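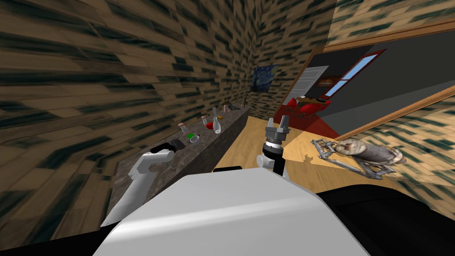
Notebook, Clitar bench, September, started 9:20

Continuing with the acceptance rules for simulated rooms. Hryhorii asked that the rules are written before we open the next batch from Flaminside, so that the person who checks a room does not decide the criteria while looking at it. I agree with him. Last time Armindo and I checked the same room separately and we gave different results, and both of us could defend it.

Room used today: seed 282. Stone countertop on the left, second room with the red floor behind the opening. Both arms loaded without error messages.

Rules, working text

1. The checker writes the seed and the scene version in the log before starting the simulation. A result without the seed is not a result, and we delete it.

2. The start pose is checked from the overview first and from the wrist views after. In the overview the grippers must be free of the furniture. For 282 the black gripper on the left side is placed just above the near end of the countertop. I want a measured clearance here, from the collision model, because by eye I can not say if it touches. Olga has the script for this and will put it in the shared folder.

3. Every object on a work surface must be in the object list with a name and a mass. The small ones too. On this counter there is a white bottle with narrow neck, easy to find, but also a small orange item and two flat dark things at the back end, and those are the kind which get forgotten in the list. If an object has no mass entry the room goes back to Flaminside.

4. Large objects on the floor are declared as fixed, movable or decoration. The metallic four-legged figure lying on the floor is declared as decoration in the scene file but it has full collision. This is a contradiction and by rule 4 the room can not pass until it is corrected. I wrote to Martim.

5. Wrist views are checked with the gripper open and empty. Both fingers must be visible to the tip, and no text overlay is allowed. Save one view per pose, with the pose name.

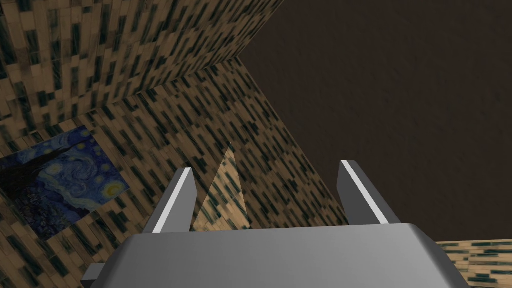
6. Wall textures. Stretching is permitted on surfaces where the robot does not work. It is not permitted on the task surface or on the task objects. The plank pattern in 282 is strongly stretched on the walls, and from the wrist it looks more like small tiles with dark dashes. Counter stone looks fine in the overview. So by this rule the walls pass, even if they are not nice.

7. Every room has at least one feature which can be recognized from more than one view. In 282 it is the Starry Night painting. Plain surfaces do not count: the big dark brown area in the wrist view gives the checker nothing to orient with.

8. One episode has a limit of 2000 steps. If the limit is reached, it is recorded as "limit" and never as "fail". These two were mixed in the old log and Sveva needed a full afternoon to separate them.

9. The checker is not the person who built the room.

Discussion, 11:45

Armindo thinks rule 7 is too soft, he would like two features. I prefer to leave one and see how many rooms we would lose with the stricter version. Open.

Sveva does not like the word "decoration" in rule 4. For her, decoration means no collision, for the people at Flaminside it means only that no task uses it. Probably this is the origin of the contradiction with the figure. She proposes "not used in task", with collision as a separate yes/no field. I accept, I will change the form but keep the old word in the rooms that are already finished.

Olga asks what is the tolerance in rule 2. We put 22 mm for now, taken from the form of the Bastos bench. It was chosen for a different gripper there, so somebody must repeat the measurement for ours.

Hryhorii asks for a rule about partly visible objects. In the wrist view near the furniture there is a small orange-brown object next to the palm, and in the lower left corner something red of which only a part is in view. From this view alone I would not write a name for either of them.

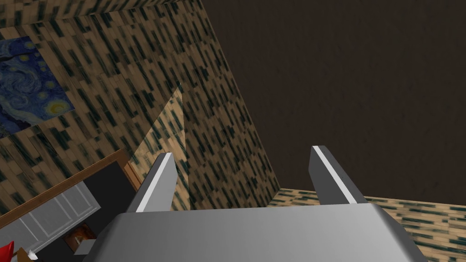 Last modified: September, 16:05 (rule 10 added, field names in rule 4 still to do)

10. An object which is only partly in a view is never named from that view. The checker writes "partial" and takes the name from the object list, after finding it in a second view. If there is no second view, it remains "partial". The palm hides whatever is directly below it, so for the pose over the furniture with the light panels a second view is always required.

Result for seed 282: not accepted, rule 4. Rules 1, 5, 6 and 7 passed. Rule 2 waits for the script, rule 3 I did only by comparing the overview with the list, and I would like Armindo to repeat it.

To do
Martim: answer about collision of the floor figure.
Olga: clearance script in the shared folder, with a short note how to run it.
Me: new field in the form, then send draft 2 of the rules to Vitham. They asked for it in English only.
Open: tolerance in rule 2, number of features in rule 7.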